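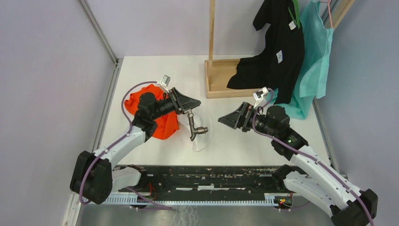 **Figure 2.** Orange-red fabric on a white tabletop.

## 4.2 Folding as a source of disagreement

Households in the Padilla sample agreed on very little, and on the fitted sheet they agreed on nothing. Of the 496 diaries returned, more than 41 mention an argument over how a piece of cloth ought to be put away. We had set aside half a page of the coding manual for such entries. By May it had grown to seven pages, two of them on towels.

Following Ekwueme's earlier work in Ustik, we sorted folders into "thirders" and "halvers." Thirders tend to have learned the method from a parent and to regard it as a matter of character. Halvers tend to regard it as a matter of shelf depth. Mixed households settle the question by letting whoever cares more do all the laundry, an arrangement that the one who cares less describes in the diaries as "fair."

Plain cloth (Figure 2) gave us the cleanest entries, as there were no sleeves to dispute. Even so, one Skastden couple filled most of a Sunday page with a tablecloth. He wrote that it had been folded. She wrote that it had been "made smaller."

Across the 2,213 separate folding entries, time spent was a poor guide to satisfaction. Respondents who reported the longest sessions were also the likeliest to report refolding someone else's work, usually after that person had left the room. We did not ask whether the first folder noticed. Several told us anyway, in the margins and at length.

The ironing entries are treated in Section 4.3, where tempers were, if anything, worse.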